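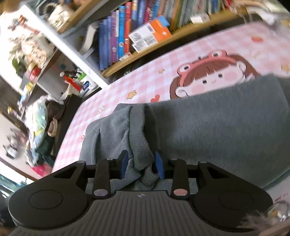 Les noms de couleur composés posent au lexicographe un problème que les noms simples ne posent pas. « Bleu », « noir » ou « gris » se laissent définir par un renvoi à quelques objets typiques, et les locuteurs s'accordent assez bien sur leur emploi. Dès qu'un second élément intervient (« bleu foncé », « cuivre rosé », « gris argenté »), l'accord diminue et la définition par l'exemple devient fragile. Les deux pastilles rondes de la figure 1 en donnent une idée : pour celle de gauche, « argenté » suffit, alors que celle de droite admet « cuivre », « cuivré rosé » ou « rose cuivré », trois dénominations dont le noyau n'est pas le même. Dans « rose cuivré », le métal modifie la couleur ; dans « cuivre rosé », c'est l'inverse. Les dictionnaires d'usage enregistrent rarement cette différence et traitent le plus souvent le second terme comme une simple nuance du premier.

Nous avons repris le corpus Pelholm, constitué de descriptions libres d'objets courants rédigées par 52 francophones adultes. Il contient 316 occurrences de noms de couleur composés, une fois écartés les emplois figés du type « vin rosé ». Chaque occurrence a été annotée selon la nature du noyau - couleur, matière ou autre - puis selon la forme du modificateur, adjectif ou nom. La première annotation est due à Domingo Arancibia, la seconde à Sebastián Leiva. Les désaccords ont été discutés en mars, et la version utilisée ici est celle qui a été figée en août 2021.

Les composés à noyau de couleur dominent nettement, ce qui était attendu. Les composés à noyau de matière se concentrent dans les descriptions de bijoux, de boutons et de petites pièces métalliques ; ils sont presque absents des descriptions de tissus, où l'on préfère « beige doré » à « or beige ». L'accord grammatical suit en partie cette répartition. Les rédacteurs laissent « cuivre » invariable au pluriel mais écrivent volontiers « cuivrés », et certains alternent entre les deux à l'intérieur d'un même texte.

Reste le cas des modificateurs de clarté. « Foncé » et « sombre » sont donnés pour synonymes par la plupart des ouvrages. Dans le corpus, « foncé » s'attache au nom de couleur lui-même, tandis que « sombre » qualifie souvent l'objet entier ou la pièce où il se trouve. Nous les avons donc séparés dans le codage - choix discutable pour les phrases très courtes, sur lesquelles nous revenons dans la section 3.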